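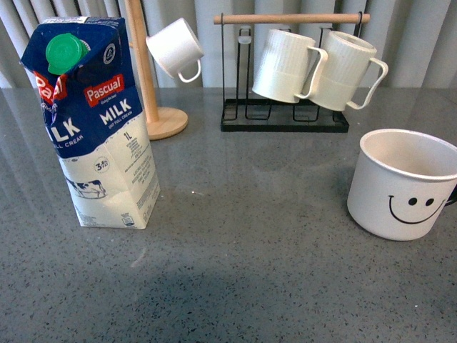 Up before six again to try the new payment app while the office line in Flalen was quiet. It's called Skana and Shafiq Biswas has been on at me for weeks to use it, says all the sellers he knows have moved over and I'm the last one still asking people for bank transfers like it's the dark ages. So fine, I signed up. It wanted my passport, then a bill with my address on it, then a photo of me holding the passport, and then it told me my surname was too short! I've had this surname all my life and no bank has ever complained.

Got through on the second go by adding my middle name. Then a test payment of 4 pounds from my own card to my own shop, which went out straight away and has not come in yet. Shafiq says give it until the evening. I gave it until ten past seven and then rang them.

The man on the phone was very nice, I'll say that. He said payments from a new account sit for 2 days the first time and after that they're instant (it says instant on the front page in huge letters, no mention of the first time). Also they keep back anything over 200 until they've "got to know me". I asked how they planned on getting to know me and he laughed but he didn't answer.

The thing is I do need it. Oluf Kragh wants 31 of the printed covers for his shop in Brondedham and he can't pay the old way any more, his bank charges him silly money for sending anything abroad. He'd have gone with Sheikh, but they don't take sellers from here at all, you get to the list of countries and we're just missing from it. I wrote to them in February and got back a thank you for my interest.

Told Oluf to send it in bits, under the limit each time, and he said that was fine but could I do him a proper invoice for each bit. So that's my afternoon gone. Must also change the shop page, it still says transfers only, and ask Shafiq what he puts in the box marked reference - I left mine blank and now I'm worried about it.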